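Come and fold your washing for us (paid, from your own home)

Hello! I'm looking for people who have a home, some clothes and a few spare hours a week. If you've landed on this page because a friend sent it to you, that's how most of our people arrive, so you're in good company.

I run the home recording side of a project called Vastus. We're trying to teach a learning system to handle clothes, and it learns from examples, a great many of them, done by ordinary people in ordinary rooms. My first lot of recordings all came from the same table in our office in Suditz with the same 6 T-shirts, and the system got very good at that table and those T-shirts and hopeless at everything else. So now I want your bedroom, your sofa, your awful ironing pile. Striped duvet covers, bobbly blankets, jeans that have been through the wash a hundred times, all of it please!

What you'd be doing is simple to explain and a bit fiddly to get used to. You get a hand-held gripper with a camera on it, you squeeze it to close the fingers, and you do the job with that instead of with your bare hand. Pick up, fold, turn over, put down. Each go is one recording. Then you shake the thing out and do it again, slightly differently. Jeans by the waistband are a favourite of mine because the cloth is thick there and you get seams and belt loops and patches all in one place, and a gripper has to cope with the lot. 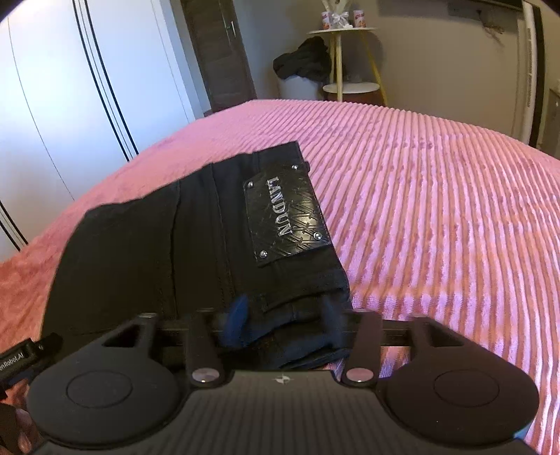 Vastus Home Recording Team, Hondetti

We have 303 recordings of trousers so far and I'd like a good deal more, plus towels, jumpers, pillowcases and socks (socks are harder than you'd think, ask me about it when we speak).

Who I'm after

Anyone over 18, really. You don't need to know a thing about robots or computers. I'd much sooner have somebody who does a lot of laundry and can follow a list than somebody with a degree who gets bored by the second towel. You do need to be able to hold a tool in one hand for a quarter of an hour at a time, with rests, and you need a bed or a table you can get to from more than one side. Left-handers, please do apply, I'm very short of you.

You'll need wifi good enough to send files overnight. If yours drops out a lot, tell me, we can post you a drive.

Tidy rooms are fine and messy rooms are fine. Please don't redecorate on our account. What I will ask is that you put away letters, bank cards, family photos and anything with an address on it before you start, and that nobody else in the house wanders through unless they've signed the form as well. Pets can stay if they can be trusted with a sleeve.

How it works

You'd do 4 sessions a week, at whatever time suits you, for 6 weeks. Mornings are nice for the light but evenings with the lamps on are just as useful to me, so mix it up if you can. Before each session I send you a short list: which clothes, where to put them, how many goes. You don't have to be quick. Please don't try to be quick! Slow and steady recordings are much easier to learn from, and if you drop something, carry on and pick it up again, don't stop and start over. We keep the drops as well.

Training is 2 calls with me, one before the kit comes and one after your first session, when I'll have watched a few of yours and can tell you if you're gripping too close to the edge (everyone does at first, I did).

Pay is by the session, sent at the end of each week, and you're paid for both training calls too. The rates are on the sheet that comes with the form. If a session goes wrong because of our kit you still get paid for it.

The kit comes by courier from Hayashi in a padded case with a charger, a spare set of finger pads and a printed card of instructions. It stays ours and goes back in the same case at the end, we book the pick-up.

If you want to have a go

Fill in the form at the bottom of the page by Fri 16 September. Tell me what sort of home you're in, which hand you use and what you've got most of in your wardrobe. No CV please, and no covering letter. I read every form myself and I'll write back either way. If you can't manage this round, tick the box for the next one, which starts in January, and I'll keep your name on the list.

Questions are very welcome, even odd ones. Use the contact box beside the form and it comes straight to me.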